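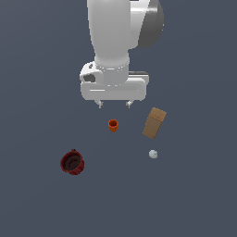
Virkthorpe Town Hall will close its main auditorium on Monday so painters can start on the walls, which have been cream for as long as most people in town can remember. The new color is a matte blue-gray, to be used with white on the doors and window trim. It is a plain slate shade, much like the one behind the white arm at the top of this page, and it was picked over a green and a darker red.

By Staff Reporter
July

The auditorium dates from 1851 and has 418 seats. The town says all of them will be covered and left in place during the work, except for the front row, which has to come out so that a scaffold can be set up near the stage. The room is due to open again in August, in time for the school band concert.

Batano, a painting contractor based outside town, won the job in the spring. The firm will do the walls first and the trim last. The ceiling is not part of the contract. It was patched and painted after a roof leak, and the town says it is still in good shape.

Residents were shown three sample panels in the lobby and could leave written comments. Most who wrote in liked the gray, though several said it could make the back of the room feel dim on winter afternoons. The town plans to put brighter bulbs in the wall lamps under the balcony and will look at the question again once the clocks change.

The large map of the township that hangs beside the stage, drawn in 1807, has been moved to the Follell branch library. Visitors can see it there during normal library hours. The frame has a split at one corner and will be repaired before the map goes back up.

Two events have been moved. The summer book sale will be held in the Follell library parking lot, or inside the library if it rains. The dance class that meets in the auditorium will use the gym at Saxena School — the side door will be open from 5:30 p.m. Tickets already bought for either event are still good.

The town clerk's office, the restrooms and the meeting rooms upstairs will stay open. Visitors should use the entrance on the parking lot side, as the front steps will be blocked while equipment is brought in.

We use cookies to remember your settings and to count visits. By staying on this site you agree to their use. Accept | Manage settings

Contact us | Copyright, all rights reserved | Back to top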